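Huvbridge Elideck review: two stars, and one of them is for the arm

I had the Elideck for most of May. Huvbridge sells it as a tidying arm for living rooms, a two-finger gripper on a rolling post, and asks $719 for the basic kit. The pitch is that you go to bed with clothes on the furniture and wake up to clothes in a basket. I've heard that pitch before, from Alo among others, and I still pick up my own socks.

Setup took 47 minutes, longer than the box claims. The arm itself is solid and quiet. My complaint is with everything it's supposed to do once it's standing there.
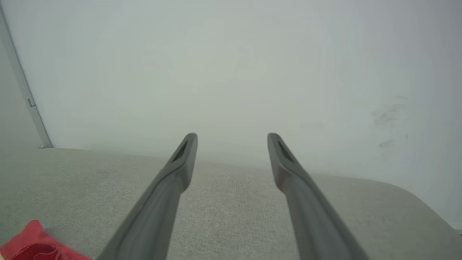

Soft things are the problem. A cup has a shape and keeps it. A rag doesn't, and on a padded seat the fingers tend to push the cushion down and close on nothing, or else they pinch the upholstery along with the cloth and tug at both. I gave it 8 tries at one piece of laundry and it got 2. My neighbor Steinar Kárason, who likes gadgets a lot more than I do, watched the whole thing and said it was learning. Maybe. I could have folded the week's wash by then.

Eyvindur Gunnlaugsson at the Þrastardóttir store, where I bought mine, told me an update will help with fabric. I review what's in the box — and what's in the box can't clear a couch.

If you have hard toys on a bare floor, you may get some use out of it. For laundry, keep your money. Returns were easy, at least, though you pay the shipping.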